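Countertop Microwave Inspection: Shared Kitchen, Jaltero Building
Checklist with comments, July round 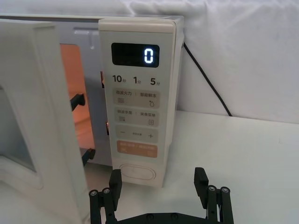
Rutilio Alvarado asked whether the door items could be dropped from the monthly round and kept for the yearly one. They stay monthly. Latch wear is the most common reason a unit in this building gets pulled.

1. Door and latches
Door opens fully without lifting or dragging: OK
Two latch hooks on inner edge of door, black: present
Two slots on front edge of cavity, beside control panel: present, lined up with hooks
Hooks free of cracks and play: OK
Comment: Upper hook checked by hand with the plug out. No side movement. Spring return is slightly slow on the lower one. Recheck next month.

2. Door window and seal surface
Window panel free of cracks: OK
White border free of grease: wiped during inspection
Comment: Use a damp cloth and mild soap. No scouring pads on the inner face.

3. Cavity
Lamp comes on with door open: OK
Walls and floor free of burn marks, rust and chipped coating: OK
Food residue: light, removed
Comment: Bindu Thevar reported a burnt smell last month. No scorching found. Source was most likely popcorn. If the smell returns, take the unit out of use and tag it.

4. Control panel
Display lights: OK, shows 0 with no time set
Time labels legible (10秒, 1分, 5分): OK
Buttons return after pressing: OK
Comment: Labels are in Chinese. 10秒 is ten seconds, 1分 is one minute, 5分 is five minutes. Two users have taken the last one for five seconds. An English card goes on the wall at eye level. Do not put stickers on the panel, as the glue gets into the button gaps.

5. Placement
Stands level on tabletop: OK
Rear and side clearance, 100 mm minimum by house rule: side OK, rear short
Fabric hanging behind unit: NOT OK
Comment: Cloth must not touch the casing or cover the vents. Move the unit forward or tie the fabric back. Open until signed.

6. Cord and outlet
Cord free of cuts and flattened sections: OK
Plug seated, no discoloration: OK
Extension cord in use: no

7. Heating test
Water load: 300 ml in a glass measuring cup
Setting: one minute
Result: water warm throughout, no arcing, no unusual noise
Stops when door is opened: OK
Comment: Never run the unit empty to test it.

Result: pass with one open item (5). Unit may stay in use once the fabric is clear of the casing. Until then, unplug after each use.

Inspected by: B. Thevar
Copy to: R. Alvarado, room 109

Recent checklists
Electric Kettle and Hot Plate, Jaltero Building
Refrigerator Door Gaskets, Room 530
Fetereo Annex: Toaster and Crumb Tray
Power Strips and Wall Outlets, Tridura Office
Fire Blanket and Extinguisher Access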